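Losum Community Board > City Hall & Neighborhood > Tenants' sit-in at the Molefe Building

parkside_pat
2025-11-27
Went by the Molefe lobby again after work. The tenants are still camped by the mailboxes, now with folding chairs and a rota taped to the wall. Endari, the management company, still says the rent increase is "in line with the area." Which area, they won't say. Possibly Monaco.

gruntled_owner
I own two units across the street, so go ahead and boo. Zillow has similar places going for more than these folks pay. You can't sit in a lobby until the market changes its mind.

parkside_pat
Boo. Also, a Zillow listing is what somebody would like to get. I would like to get 4000 a month for my garage.

thirdfloor_rear
I live there. We've been in shifts since August, 24 hours a day, and the petition just passed 1000 names. The fight isn't only over rent. The elevator has been "awaiting a part" so long I assume the part is being raised from seed. Anyway, I'm off to bed.

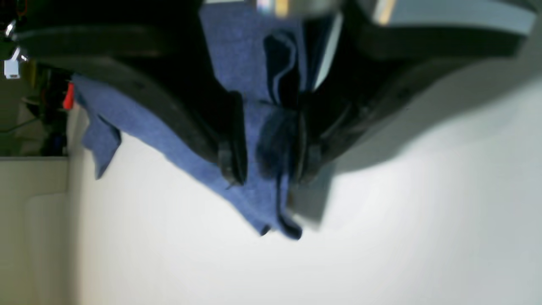
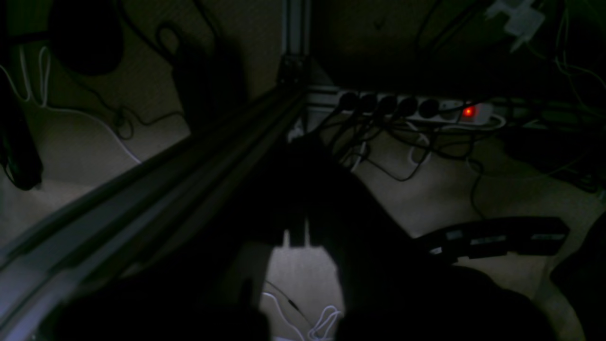
Blue cloth first, power strip second.

mildewandmight
That strip has five plugs in it and one socket to spare. Luxury! My whole kitchen runs on less.

gruntled_owner
And a heap of cables on the floor under it. If I were Endari I'd have the fire marshal over before breakfast.

thirdfloor_rear
Please do call him. We've been asking for an inspection of the back stairs all year.

ratepayer_ron
I signed the petition and I still think the lobby thing is a mistake. My mother lives on two and has to squeeze past a drum circle to get her mail. Take it to the council meeting like adults.

thirdfloor_rear
It was one drum, and he has been spoken to. We did go to the council – they gave us two minutes at the end, after the item on leaf blowers.

ratepayer_ron
The leaf blower item was important.

parkside_pat
Anyone know if they need food tomorrow? I can do soup.

thirdfloor_rear
Yes to soup. No more lentil, we have had a vote.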